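Jersey Folding on the Big Gray Bench

Welcome to the gallery! I've wanted a page like this for ages. I own far too many sports shirts (152 at last count, and yes, I did count), and sooner or later every one of them has to be folded and put away. Folding jerseys is a small pleasure of mine, and the red and white ones are the nicest of the lot. All that trim!
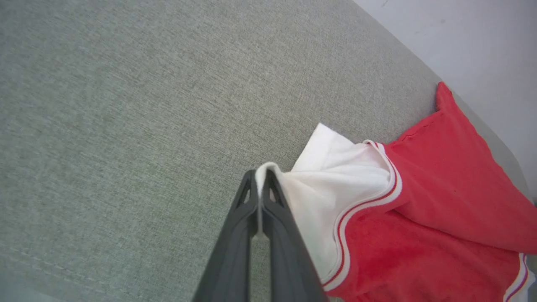
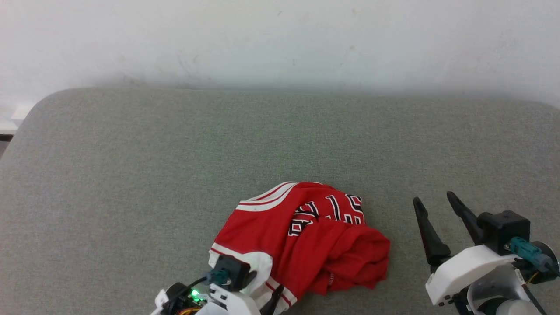

Red and white jersey on the gray upholstery, still crumpled, with its striped trim curving through the folds.

I love a striped binding like that. A plain shirt gives you no help at all when it comes out of the basket in a lump, but a band of white with red stripes is practically a map. Find the curve, follow it with a finger, and pretty soon you know whether you're holding a neckline or an armhole – and once you know that, the rest of the shirt falls into line.

Now for the folding itself, the way I do most of mine. Pick the jersey up by the shoulders and give it one good shake. Lay it face down and smooth it from the middle out to the sides with flat hands. Bring each side in toward the center until the shirt is as wide as a sheet of paper, then fold up from the hem in 3 turns. Flip it over and, if all went well, the team name is sitting right on top!

A few things I've picked up along the way:

Big letters don't like a sharp crease. I slip a sheet of tissue behind the print before the first fold and let the fabric roll a little over it. My old Grumurach away shirt has a crack straight through the first R from a winter under a stack of sweaters, and I still wince when I see it.

A padded seat makes a great folding spot. Slick jersey fabric slides all over a tabletop, and a woven cushion has just enough grip to hold one side while you work on the other. It's also the right height for sitting down next to the pile with a cup of coffee (keep the coffee on the floor, please).

Read the tag before you wash, every time. Shirts that look like twins can want very different water. Red and white together go in cold at our house, inside out, and they dry on a rack away from the heater.

Hangers are fine for a week or so. After that the shoulders start to stretch, mostly on the sleeveless ones, and I'd sooner have them flat in a drawer. The long drawer from Urban holds 17 if I stand them on edge like records, which makes picking one out so much more fun. The Dutska shirts live at the front this season and the Drolledska ones behind them, in order of how often I wear them.

The green and gold set is up next. Those have piping down both sides and a collar that refuses to lie flat, so give me a little time with them!

Gallery last updated 2019-01-25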